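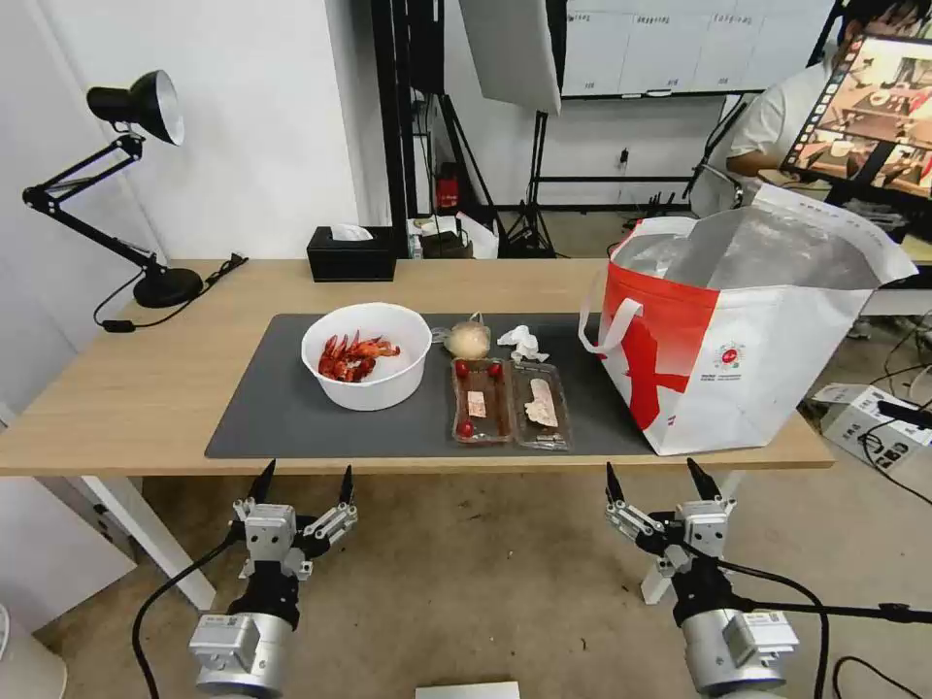

식탁에 꺼내 놓은 익힌 가재와 방울토마토, 포장 빵. 오른쪽은 은박 안감 보냉백.

장 본 것 정리하기: 보냉백에서 냉장고까지

장을 보고 돌아와 가방째 바닥에 내려놓으면 정리가 늦어진다. 물건을 식탁에 한 번 펼쳐 놓고 냉장, 냉동, 실온으로 나누면 손이 덜 간다. 이 글은 갑각류, 고기와 생선, 채소, 빵을 한꺼번에 사 왔을 때의 정리 순서와 보냉백 관리법을 적은 것이다. 3~4인 가구의 일주일 장보기를 기준으로 했다.

식탁부터 준비한다

나무 식탁에 찬 포장을 바로 올리면 물기가 맺혀 자국이 남는다. 매트를 한 장 깔고 그 위에서 작업한다. 펠트나 천보다는 닦이는 재질이 편하다. 고기 국물이 묻었을 때 천 매트는 바로 세탁해야 하고, 닦이는 매트는 세제 묻힌 행주로 한 번, 맑은 물 행주로 한 번 닦으면 끝난다.

휴지는 손이 닿는 곳에 둔다. 사용한 휴지는 식품 옆에 쌓아 두지 말고 작업이 끝나면 모아서 버린다. 생고기 포장을 닦은 휴지로 다른 포장을 닦지 않는다.

보냉백은 식탁 한쪽 끝에 세우고 입구를 열어 둔다. 오른손잡이라면 오른쪽이 편하다. 가방 바닥이 식탁 밖으로 많이 나가면 넘어지기 쉬우니 무거운 병이 들어 있을 때는 안쪽으로 밀어 둔다. 스탠드를 켜고 작업할 때는 전선을 사람이 지나다니지 않는 쪽으로 빼 둔다. 유통기한 글씨는 밝은 데서 읽어야 실수가 적다.

꺼내는 순서

1. 냉동식품. 꺼내자마자 냉동실로 넣는다. 식탁에 올릴 필요가 없다.
2. 생고기와 생선. 포장이 샌 곳이 있는지 보고 냉장실 맨 아래 칸으로 보낸다.
3. 익힌 해산물과 반찬류. 그릇이나 밀폐 용기로 옮긴다.
4. 유제품과 달걀.
5. 잎채소와 과일.
6. 양파, 감자, 빵, 통조림 같은 실온 식품.

식탁 위에 오래 두어도 되는 것은 6번뿐이다. 나머지는 구분이 끝나는 대로 냉장고에 넣는다. 중간에 전화를 받거나 다른 일을 해야 하면 2번과 3번까지는 먼저 끝내고 간다.

삶은 가재와 새우

익힌 가재는 상온에 두 시간 이상 두지 않는다. 여름에는 한 시간으로 잡는다. 바로 먹을 양만 그릇에 담고 나머지는 껍데기째 밀폐 용기에 넣어 냉장한다. 껍데기를 까서 보관하면 살이 빨리 마른다.

냉장한 것은 이틀 안에 먹는다. 더 둘 생각이면 처음부터 얼린다. 머리와 집게를 떼고 꼬리만 지퍼백에 납작하게 펴서 얼리면 자리를 적게 차지하고, 쓸 때도 한 겹씩 떼어 낼 수 있다. 떼어 낸 머리와 껍데기는 따로 모아 얼려 두었다가 국물을 낼 때 쓴다. 물 1000밀리리터에 껍데기 두 줌, 양파 반 개를 넣고 20분쯤 끓여 체에 거른다.

담는 그릇은 넓고 가벼운 플라스틱 볼이면 된다. 붉은 기름이 도는 양념 가재는 흰 플라스틱에 물이 든다. 양념한 것은 유리나 스테인리스에 담는다. 이미 물이 든 그릇은 베이킹소다를 되직하게 개어 바르고 30분 뒤에 씻는다. 한 번에 빠지지 않으면 볕이 드는 창가에 반나절 엎어 둔다.

껍데기 쓰레기는 냄새가 빨리 난다. 물기를 털고 신문지에 싸서 봉투에 넣고, 수거일까지 시간이 남으면 냉동실 한쪽에 둔다. 갑각류 껍데기는 음식물 쓰레기로 받지 않는 곳이 많으니 사는 지역의 기준을 확인한다.

투명 트레이에 든 고기와 생선

트레이 포장은 그대로 냉장실에 넣어도 되지만 옆으로 기울면 국물이 샌다. 쟁반이나 얕은 통에 받쳐서 맨 아래 칸에 둔다. 트레이끼리 겹쳐 쌓지 않는다.

소분할 때는 한 끼 분량씩 나눈다. 우리 집은 찌개용 고기를 500그램 사면 네 봉지로 나눈다. 봉지에 날짜와 품목을 적고 공기를 빼서 얼린다. 포장에 붙은 라벨은 떼어서 새 봉지에 붙이면 다시 쓸 필요가 없다. 라벨이 잘 떨어지지 않으면 트레이를 씻기 전에 그 부분만 가위로 오려 봉지 안에 같이 넣지 말고 겉에 테이프로 붙인다.

방울토마토처럼 날로 먹는 것은 고기와 한 트레이에 담지 않는다. 생고기를 만진 손은 비누로 씻고 나서 채소를 만진다. 빈 트레이는 세제로 씻어 말린 뒤 분리배출한다. 기름기가 남은 채로 내놓지 않는다.

방울토마토

꼭지를 떼고 보관하는 편이 곰팡이가 덜 생긴다. 씻는 것은 먹기 직전에 한다. 씻어서 넣고 싶다면 키친타월로 하나하나 물기를 닦고, 통 바닥에도 타월을 한 장 깐다. 터진 것은 골라내서 그날 먹는다. 덜 익은 것은 실온에 하루 이틀 두었다가 냉장고로 옮긴다.

포장 빵

비닐에 든 둥근 빵은 이틀 안에 먹을 것만 실온에 둔다. 냉장실에 넣으면 빨리 굳는다. 남을 것 같으면 산 날 바로 얼리고, 먹을 때는 얼린 채로 물을 살짝 뿌려 오븐 토스터에 굽는다. 식탁에서 정리하는 동안에는 찬 트레이 위에 올려 두지 않는다. 포장 안에 김이 서리면 빵 겉이 눅눅해진다.

양파

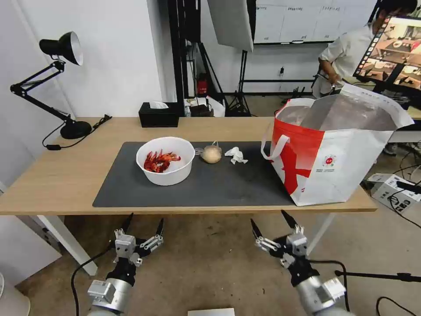
양파는 냉장고에 넣어야 하나?
껍질이 마른 통양파는 바람이 통하는 서늘한 곳에 두고, 껍질을 벗기거나 자른 것만 밀폐해서 냉장한다.

망에 든 채로 걸어 두거나 구멍 난 바구니에 담는다. 비닐봉지에 넣어 묶어 두면 금방 무른다. 감자와 한 바구니에 담지 않는다. 한 개가 무르면 옆의 것도 따라 상하니 일주일에 한 번은 뒤집어 본다. 꼭지 쪽을 눌러서 말랑하면 먼저 쓴다.

자른 양파는 자른 면에 랩을 붙이고 통에 넣는다. 나흘이 지나면 볶음이나 국물용으로 돌린다. 얇게 썰어 얼려 두면 볶을 때 빨리 갈색이 난다.

보냉백 관리

은박 안감은 접힌 선부터 갈라진다. 쓰고 나서 매번 같은 선으로 접지 말고 가끔 펼친 채로 걸어 둔다. 세탁기에 넣지 않는다. 중성세제를 묻힌 행주로 안을 닦고, 맑은 행주로 다시 닦은 다음 입구를 벌려 완전히 말린다. 바닥 모서리에 물기가 남기 쉬우므로 마른 휴지로 눌러 닦는다.

해산물 냄새가 배었을 때는 식초와 물을 1대 3으로 섞어 닦고 하룻밤 열어 둔다. 커피 찌꺼기를 넣는 방법도 있는데 덜 마른 찌꺼기를 넣으면 곰팡이가 생긴다. 신문지를 구겨 넣는 쪽이 간단하다.

손잡이는 본체보다 먼저 더러워진다. 특히 흰 손잡이는 칫솔에 주방세제를 묻혀 문지르면 손때가 빠진다. 바느질한 부분이 풀리기 시작하면 같은 자리를 굵은 실로 몇 번 더 박아 둔다. 가방이 커도 무게는 적당히 나누어 담는다.

보냉제는 바닥에 한 개, 위에 한 개 넣는다. 찬 공기는 내려가므로 하나만 있으면 위에 놓는다. 보냉제가 없으면 생수병을 얼려서 쓴다. 작은 병 두 개가 큰 병 하나보다 담기 쉽다.

마무리

식탁이 비면 매트를 들어 밑까지 닦는다. 매트 밑에 들어간 물기가 나무에 얼룩을 만든다. 매트는 세워서 말리고 식탁도 마른 다음 다시 깐다. 영수증은 냉장고에 붙여 두었다가 다음 장보기 때 남은 재료와 맞춰 보고 버린다.

독자 의견

Po-yen Ng: 가재 껍데기를 얼려 두었다가 죽 끓일 때 씁니다. 끓이기 전에 마른 냄비에 한 번 볶으면 비린내가 덜합니다.

Chi-keung Kwok: 보냉백 안감이 갈라졌을 때 은박 테이프를 붙여 거의 1년을 더 썼습니다. 붙이기 전에 기름기를 닦아야 떨어지지 않습니다.

댓글 답변: 테이프를 붙인 가방에는 포장하지 않은 식품을 바로 담지 마세요. 모서리는 테이프를 둥글게 잘라 붙이면 덜 일어납니다.

최종 수정 2024년 12월 12일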